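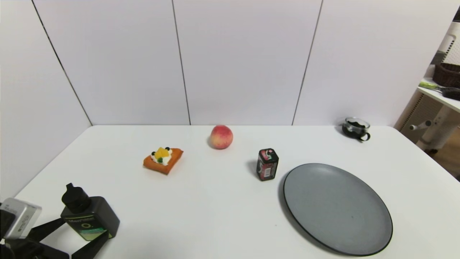
Slide 1: Slice of toy cake and a pump bottle on a white table

Why I Love Toy Libraries
Speaker notes, Youssra Saber, 2023-08-20

Opening

Leave the first slide up while people find seats. Say hello, say where the loos are, then go straight in.

I want to start with my favourite question to ask a grown-up: what toy did you borrow and not want to give back? Everybody's got one! Mine was a wooden garage with a lift you wound up by hand. It belonged to a cousin, it came to our house for one summer, and I cried in the back of the car when we returned it. (Let a few people shout theirs out. Don't rush this, it's always the best bit and it wakes the room up.)

So that is what a toy library is. You come in, you choose something, you take it home and play it half to death, and then you bring it back and somebody else gets a go. I've been running the one at Banico for long enough that children who borrowed shape sorters from us are now borrowing strategy games and beating me at them.

How we began

We opened with a single shelf in the corner of the Rarar Street hall, and most of what was on it came out of my own loft. We now have 400 toys in the catalogue. I still get a thrill saying that number. Pause for the thrill.

Tell the story of the first morning. It poured. One family came, a dad and twin girls, and they stayed until we were stacking the chairs. They took a marble run. The following week they came back with the marble run and their next-door neighbours, and that, really, is the entire marketing plan we've had ever since.

Mention Chiang here. Chiang is the shop two doors down, which has let us leave a returns box by its counter from the start. If there's a friendly shop near you, go and ask. Go in person, buy something while you're there, and bring the actual box so they can see how big it is.

What gets borrowed

(Slide 2, the catalogue page. Keep it brief.)

People expect the big shiny things to go first. Ride-ons do go out a lot, especially before a birthday, but the real stars are the ordinary things. Play food goes out constantly. Cake, fruit, fried eggs, little loaves. I've been served more pretend lunches than real ones this year, and the service is excellent, though the bill can be shocking. One boy charged me a house.

Play food is brilliant for mixed ages, too. A toddler will carry it about in a bag for an hour. A four-year-old will open a café. A seven-year-old will sack the four-year-old and rewrite the menu. It's all the same basket of stuff and each of them thinks it was made for them.

Other things that hardly touch the shelf:
Train track, any amount, any condition
Doctor's bags
Big floor puzzles
Anything with a ramp
Dressing-up hats (check your local advice on nits and have a plan!)

Things I was sure would be popular and which sat there gathering dust: a very handsome abacus, a puppet theatre that took two adults to put up, and a science kit that I personally adored. I borrowed it myself in the end.

How lending works

(Slide 3.)

Loans are six weeks. We started with a shorter loan and it was miserable. Families were returning things just as the children had got properly into them, and I was spending my evenings chasing puzzles. Longer is kinder on everyone.

No fines. I feel strongly about this and I'm happy to argue with anybody over tea. If a toy is late we send a cheerful message, and if it's still late we send another one. Toys do wander home eventually. We once had a drum come back after so long that the child's little brother returned it.

Each toy lives in a clear bag or box with a card listing every part. Younes Alaoui designed our cards and they're lovely, with a small drawing of each piece so that children can do the checking. Children are merciless checkers. They'll have the whole lot out on the carpet and announce that a giraffe is missing before you've even found your glasses.

(Hand round the sample cards now. Get them back! They walked off last time.)

Cleaning and mending

This is what people email me about most, so give it a decent few minutes.

We clean on return and again before a toy goes out if it has been on the shelf a good while. Hard plastic gets washed in warm soapy water, rinsed and left on a rack. Wood gets a damp cloth and is dried straight away, never soaked. Fabric goes through the machine inside a pillowcase. Anything with batteries has them taken out first. Follow the maker's instructions where you have them, and keep all your cleaning things up high, out of reach.

If something is cracked, has a sharp edge or is shedding small parts, it comes off the shelf that day. No sentimental exceptions. I say this as a person who kept a wobbly rocking horse in the cupboard for a whole winter, hoping.

Mending is a joy, though. We hold a mending evening in September, with soup, and it's one of my favourite nights of the year. People you've only ever seen wrestling a buggy through the door sit down and turn out to be wonderful with a needle or a pot of glue. We've had a doll's house rewired, a xylophone retuned, and a teddy given one new ear in entirely the wrong colour. He's far more popular now.

Starting your own

(Slide 4. If time is short, skip the mending stories and get here.)

Begin small. Six good toys and a table will do for a first session. Choose a place where families already are: a baby clinic, a school gate, the end of a playgroup. Write everything down in one notebook and worry about software much later.

Ask for donations with a list. Oh, do please have a list. If you ask for "toys" you'll receive a mountain of jigsaws with pieces missing and a broken exercise bike. Ask for train track and you'll get train track.

Sort out insurance and your safety checks before you open the doors. I've put our own checklist in the handout, along with the wording for our joining form, and you're welcome to copy both.

And let the children choose. Parents steer towards the educational-looking box. The child has usually spotted the thing they want from across the hall, and it's worth letting them carry it to the desk themselves, even if it takes ages and there's a queue.

Questions

Leave 10 minutes. Likely ones: storage (tall shelves, heavy things at the bottom), noisy toys (yes we lend them, sorry), and what happens to lost pieces (we have a jar, bring us anything you find down the sofa).

Handouts are by the door. Take the sign-up sheet for visits to Banico round during questions, and remember the pen.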